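August
Marlene Lapointe
Filed under: Bench notes / Finishes

Started the Foradar trial this morning, a bit before ten. Freya Whitlock wants an answer on whether Drestance should switch over from the Jistetti for shelving and bench tops. My answer before opening the tin was no, so read the rest knowing that.

The claim on the Foradar sheet is one coat, no colour change, "full resistance" after 9 days. I don't know what full resistance means. Resistance to what? There's no test named, no temperature, no humidity, nothing on which timber they used. The rep at Mazza couldn't tell me either and offered me a brochure, which I already had. It has a photo of a wine glass on it.

Cut all the pieces from the same red oak board so I can't blame the wood later. Sanded everything to 120, wiped down, left overnight with a sheet over the top. One lot gets Foradar, one coat, as per the tin. One lot gets Jistetti, 2 coats, the way we've always done it. A few left bare. Pencil marks on the end grain, because last time I wrote on the masking tape and the oil lifted it clean off.

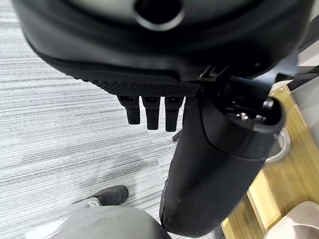
Application notes. Foradar is thick and drags under the pad. It wanted working in hard, and even so I got a shiny patch on one piece where I'd hesitated. Buffed that out but I can still find it with the lamp low. The Jistetti went on like it always does, thin, a bit smelly, forgiving. Foradar smells of less, I'll give it that. Freya put her head in and said it was the first finish day that hadn't given her a headache. Fair point, and one that matters more to the people at the back benches than it does to me.

Weighed the tin before and after. Used 70 g of Foradar over the whole lot, more than the coverage on the label would have you expect. Could be me putting it on too heavy. Could be the label. I'd want somebody else to do a batch before saying which.

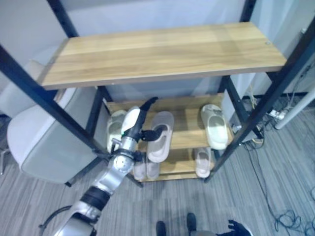
Colour is where I trust the sheet least. Every oil I've put on oak has warmed it up, some a little and some to the point of orange, and "invisible" usually means they've put white pigment in it. Freya's brief for the entry shelving is pale, and I've been using the slipper rack as the target: honey and tan on the top board, grain stripes still easy to read, darker brown along the front edge. Against the black posts any orange is going to shout. I know comparing a sample block to a piece of furniture across a room is not a method. It's still how the customer will do it, standing in a hallway.

At lunch the Foradar blocks looked closer to bare oak than the Jistetti ones did. Noted, grudgingly. They also looked slightly milky at an angle, mostly in the open pores, so I think there is pigment in there whatever the sheet says. Want to look again in daylight by the big door and not under the tubes, which make everything look ill.

Water test will have to wait for the cure. I did put a drop on one Foradar block at 3 pm just to see, knowing it was far too early, and it left a ring. That proves nothing and should not be quoted at Mazza.
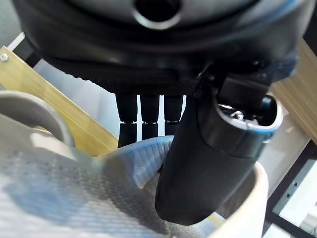 Plan for the end of the cure: water, black coffee, vinegar and red wine on every block, each under an upturned cup, wiped off the next morning. Then the scuff test with the grey pad and a brick on top, same number of strokes each. I'd like Freya to score them without seeing the ends. I'm not a fair judge here and I'd sooner have that written down now than argued over after.

Things that could spoil it:
- Shop has been damp all week. If the cure runs slow I'll be accused of sabotage.
- The last block off the board has a bit of sapwood on one corner. Keep the drops away from it.
- Jistetti tin is already open and has been for a while. Skimmed it, strained it, seemed fine. Ought to have bought a fresh one for a proper comparison.
- Only one board. If we get a clear result, do it again on white oak before anybody orders a drum of anything.

Cost: haven't done it properly. Foradar is dearer by the litre, but one coat saves a trip round the racks and a sanding between. Freya thinks the labour wins. I think the labour wins only if one coat really is one coat, and I've been sold that before.

Rags are in the water bucket outside. Please don't move the blocks.

M.L.

Later: second look by the big door. Milkiness still there on 2 of the Foradar blocks, not on the others. Possibly my sanding. Raking light again tomorrow.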